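May 21, 2021

Rained again. I had the whole morning down for the allotment and instead I stood at the kitchen window with my tea going cold, watching it come down sideways over the garages, and thought about the beans. They're in the cold frame still, poor leggy things, and they should have been out a week ago, but there's been this wind and I can't bring myself to do it. I did that in April with the first lot of lettuces and they looked like wet tissue by the morning.

So, bread. I've been meaning to write down where I've got to with the bread and I keep not doing it, and then I can't remember what I did last time and I make the same flat thing all over again. Last night's dough went in the fridge at bedtime. I used 100 grams of the starter, and 60 grams of the rye from the mill shop in Suvcombe, and the rest the ordinary strong white. It was a bit wetter than I like. When I tipped it out this morning it spread across the worktop like something trying to leave, and I had to chase it with the scraper, but it did come together after a couple of folds and a bit of swearing.

Baked it in the big pot with the lid on, then took the lid off for the last part. And it rose! Properly rose, with an ear on it and everything. I stood there holding it in the oven gloves like I'd just been handed somebody's baby. The crust crackled away on the rack for ages, which is my favourite noise in the world, I think, better than rain on a tent. I was supposed to leave it till it was cold. I did not leave it till it was cold. I had the end with butter and too much salt, standing up, and then another bit with the last of the marmalade, and then I felt slightly sick and went and sat down.

It's still a bit gummy in the middle, which serves me right for cutting it hot. Next time a touch less water, and leave it out on the side for longer before it goes in the fridge. I'm writing that down in capitals on the inside of the cupboard door as well. LESS WATER.

Then it brightened up a little and I thought right, bus. I hadn't been over to Postanton since before Christmas and I wanted to see whether the market was running again, and I also wanted (let's be truthful in one's own diary) to go to El Khatib and have the lentil soup. It felt very strange getting on the bus. I'd got my mask and a spare mask and a little bottle of the gel that smells like cheap vodka, and I sat right at the front by the open window with my hair blowing into my mouth the entire way. The driver had his radio on low, some phone-in about hedgehogs. I was sorry to get off, I wanted to hear how it ended.

The market is running, sort of. It's about half what it was. The cheese van was there, and the man with the plants, and the stall that sells batteries and dog beds and those enormous bags of broken biscuits. No fish. There's a new one doing olives out of big tubs, and I bought far too many of the ones with lemon. The plant man had tomato plants that made mine look like an embarrassment, all thick stems and dark leaves, and I bought two of them and told myself they'd be a good influence on the others. I also got a tray of marigolds. I don't even like marigolds much! But they're meant to keep the whitefly off and they were cheap and I was in that sort of mood where everything in a tray looks necessary.

The wool shop has gone. I knew it was wobbly but I hadn't heard it had closed, and it gave me quite a turn, the window all papered over from the inside. I bought my very first needles in there, horrible grey plastic ones, and the pattern for that scarf which got wider and wider as it went along until it was more of a flag. I stood about on the pavement for a while feeling sorry. There's still a card stuck in the door saying back in ten minutes.

El Khatib was open, and you can sit inside again -- inside! with walls! -- and I had the corner table by the radiator. They've painted. It used to be that deep red and now it's a sort of pale yellow, very cheerful, though I miss the red, it made you feel as if you were inside a lampshade. Soup the same as ever, thank goodness. I had it with the flatbread and the pickled turnips and then mint tea, and it was so nice having food brought to me on a plate I wouldn't have to wash up that I got a bit tearful over the turnips. I hope they thought it was the chilli. I left a big tip and then walked off without my marigolds and had to go back in for them.

On the bus home I had the plants on my knee, with wet compost soaking slowly through the bag into my good trousers, and I read the reading group book for as long as I could before I felt queasy. I don't think I'm going to finish it. It's one of those where a woman goes to live by the sea to get over something and we're not told what the something is, and she walks up and down the beach picking things up. I don't mind a slow book but I'd like there to be a dog, or an argument. I'm only on page 60. I've given it a fair go. I shall say I found it atmospheric and eat the crisps.
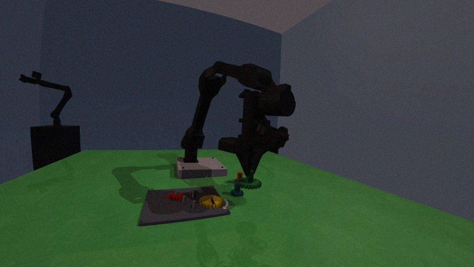

Green table, black arm, green gear.

Home by four, trousers straight in to soak. Then the rain came back, so the tomatoes are spending the night on the bathroom windowsill with my sponge and the shampoo. They look very grand in there. The whole room smells of tomato leaf, that sharp green smell that gets on your fingers, and I keep finding reasons to go in and wash my hands.

I had a go at the blanket after tea. I've got to the bit where the Draltero yarn joins on to the blue, and I'm not sure about it now. In the shop it looked like a soft sort of moss colour, and next to the blue it looks like pond. I did four rows, held it up, put it down, made toast, held it up again. By the lamp it's fine. By the window it's pond. I suppose it will mostly be used in the evenings. But it's going to take another 200 grams at least to get to the end of that stripe, and if I'm going to hate it I'd rather hate it now than in the autumn. I've left it over the back of the chair so I can come upon it by surprise tomorrow and see what I think before I've had time to be polite.

Rows to here: I was meant to be keeping a note and I stopped. It's on the back of an envelope somewhere, and I've a nasty feeling the envelope went off with the gas reading in it.

What else. The washing machine is making the noise again. Not the thumping one, the other one, like a spoon in a tin. I've been through the filter and found a hairgrip, a very clean penny and something that may once have been a tissue, and it's still doing it. I'm going to ignore it till next week. The bathroom tap, on the other hand, has stopped dripping all by itself, so I'm calling that even.

I was thinking on the bus about what I've got used to this last year and what I haven't. I've got used to not going anywhere, much more than I thought I would. By two o'clock today I was worn out just from looking at people! All those coats and faces and everybody going in different directions. I used to do that every Saturday morning without a thought, and then go on to the pictures after. I came in, shut the door, and stood in the hall with my back against it as if I'd been chased. And then about an hour later I was planning when I could go again. So I don't know. Both, I suppose. I'd like to try the baths in Suvcombe when I've worked up to it, they've got the early session back on, but you have to book and turn up with your costume on underneath, and I know perfectly well I'll forget to take any knickers for afterwards.

There was a blackbird on the aerial when I went to put the bin out, singing its head off in the wet, with the sky gone that odd yellow behind the chimneys. I stayed out in my slippers listening until they were soaked through. Slippers now on the radiator next to the trousers. The place looks like a laundry.

To do tomorrow, if it's dry: beans out, wind or no wind. Marigolds along the edge by the path. Ask at the shed whether there's any netting going spare, the pigeons have had every last leaf off my sprouting broccoli and they sit on the fence afterwards looking fat. Feed the starter before bed (do this NOW, before you sit down again). Ring the dentist. Post the birthday card, which is still in my bag, which has been in my bag since Easter, and which I carried all the way to Postanton today and past two postboxes and all the way home again.

Olives for supper, straight out of the tub, with the rest of the loaf. The middle's much better now it's cold.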